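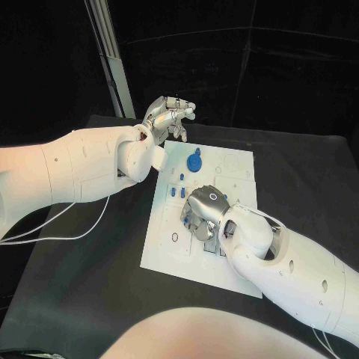 Board tasks at Stirkport: updated practice

From September, all two-arm runs on the peg and knob board follow one written procedure. Wenceslao Maldonado drafted it after a review of 81 logged runs. Log the start position of every blue part before the arms are enabled.

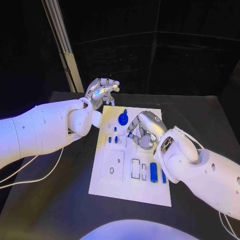
Keep cables clear of both wrists, and stop the run if one snags. Two people sign each log sheet. Send comments to the Allby office.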